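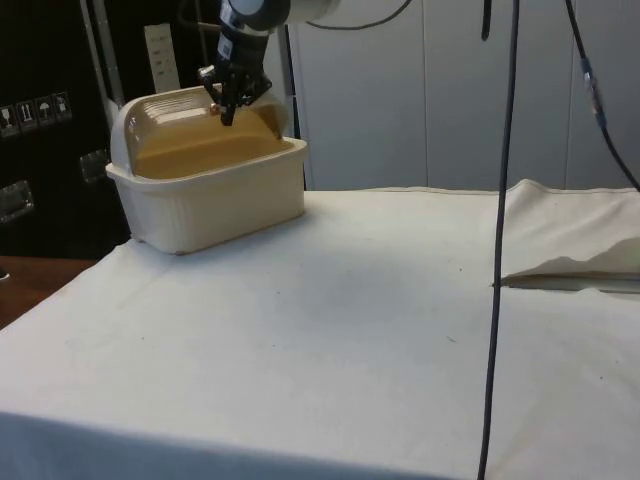

Can a Robot Put the Bread Away Yet? Lalstead Opens Its Household Chores Program to Visitors This August

Lalstead, the home automation workshop, will open its doors in August for anyone who has ever stood in a messy kitchen and wondered when the machines are coming to help. The short answer is "not quite yet", but there is plenty to see in the meantime, and we would love to show you!

The program, called Moltard, sets a robot arm at ordinary chores on an ordinary cloth-covered table. One of the favourites among our staff is the domed lid on a cream-coloured plastic container, the sort of thing you might keep a loaf in. A person flips a lid like that with one finger while talking on the phone. For a two-fingered gripper it is a real piece of work – the lid is smooth and curved, it swings on a hinge, and there is very little to hold on to.

"People ask me whether it can do the dishes, and I tell them to come and watch it with a lid first," said Ruben Kuipers, who leads the program. "I have grown terribly fond of that lid. Some mornings the arm handles it beautifully, and some mornings I end up opening it myself and making a sandwich."

Moltard covers 13 chores in all, from folding cloths to sorting cutlery, and five of them will be shown at each session. Shop-floor jobs such as shelf stocking and parcel packing are being looked at separately with our partner Zirkell.

Sessions are held in the old De Bruijn warehouse, built in 1881, and there is room for 400 visitors over the month. Entry is free, children are welcome with a grown-up, and tea and biscuits will be served by human hands. Places can be booked through the Lalstead front desk.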